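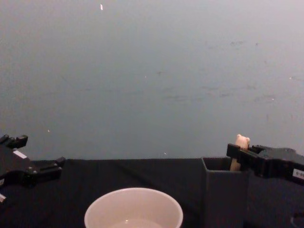 2 min read

The Case for Leaving a Gray Wall Alone

Pale gray is sold as a forgiving wall color. I think it forgives dust and very little else. A pale gray wall behind a work table will show darker smudges in a loose band across the middle, with a few white specks scattered over the surface, and most people who see that reach for a roller. My position is that they should put the roller down.

Consider what repainting involves. The table has to be pulled out, the cloth folded and stored, the wall washed, filled, sanded and left to dry. Two coats follow. When I priced this for a workroom at Girketti, the paint was the smallest item on the sheet. The largest was the 11 days the room could not be used. In October the marks were back at the same height.

Spot repair is worse. Touch-up paint from the original can, applied over a scuff, dries to a slightly different sheen. A soft blotch becomes a patch with an edge, and the eye finds an edge faster than it finds a smudge.

Washing is cheaper and gets most of the way there. Use a damp cloth, plain water first, then a little dish soap. Work from the bottom up, so runs do not streak a dry surface. Stop when the cloth comes away clean, whatever the wall looks like at that stage. Rubbing past that point polishes flat paint, and a shiny spot is permanent.

The table is a separate matter. I favor a matte black cloth over a bare top, and I do not iron it. Soft wrinkles on a work surface cost nothing. Lint does matter on black, and it should be brushed off daily.

Bremance publishes a finish schedule that calls for repainting work areas every 300 days. I would strike that line. Repaint when the coating fails.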